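Home Forum Ask Tags Members Log in

Hand-held grippers keep dragging the whole pile when I go for one soft thing – finger or technique problem?
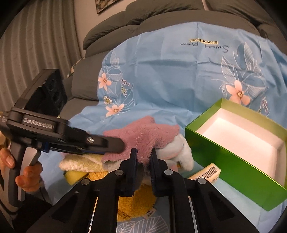
Lejla Obradović
Member, home builds

So I've been putting together a pair of hand-held grippers at home, and I practice with them on the couch with a blue flowered cloth thrown over it. The job is simple enough on paper: pick soft stuff out of a heap, one piece at a time, and put each piece in the green box. Pink fuzzy cloth, a little plush toy, a knitted cloth, a sponge, a fluffy yellow towel. The fingers are flat paddles, dark with blue along the inner edges, and I squeeze them shut with the trigger.

Hard things are fine. The little cream tube goes in pretty much every time. But the pink cloth is making me crazy! I close on it and up comes the knitted one too, or the towel snags and everything slides across the couch in one lump. I kept score in July (yes, I'm that person) and out of 218 tries at the pink cloth I got it up by itself 132 times. My neighbor thinks that's great. I don't.

Things I've tried so far: closing slower, closing faster, coming in from the side with the second gripper to hold the heap down while the first one pulls. The holding down helps a bit, but then I end up pinching the cloth between the two of them and having a tug of war with myself.

Is it the flat fingers? Should I be printing something narrower, or sticking something grippy on? I'd like to keep the arms as they are, they took me forever.

Tags: gripper, fabric, fingers, home build

2 answers

Dennis Lukumay
Regular

Flat paddles are wide for this. They land on whatever is under the cloth as well as the cloth, and long pile hooks into itself, so once you've got a bit of towel in there you've got the towel. I went through the same thing on a build at our shared workshop (we call it Moschos, long story) and what fixed most of it was a narrower tip. You don't need new fingers. Print a cap that slips over the last bit of the paddle, tapered, and put a strip of thin rubber inside it. Cut up a dish glove if you have nothing else.

Then change where you grab. Go for a point that sticks up or out – a corner or a fold – and close before you push down. Most people push down first and then close, and that gathers up everything. I did it for months.

I'd also stop the trigger a little short on the fuzzy stuff. Full squeeze just drives the fibers together. Mine has a small screw as a stop and I back it out when I go to hard objects.

For the second gripper, hold down the thing you want to leave behind. Sounds obvious, but watch yourself do it, you may be pressing on the edge of the cloth you're trying to lift.

Comment from Lejla Obradović: Oh no, I do exactly that. I press right on the edge of the pink one. Printing caps tonight, thank you!!

Njoroge Mwakalinga
New member

I just wash my practice cloths a lot and they get less clingy. Also maybe fewer things in the heap? I started with 5 and that was too many for me.

Comment from Dennis Lukumay: Washing made my towel worse, but maybe that was the dryer.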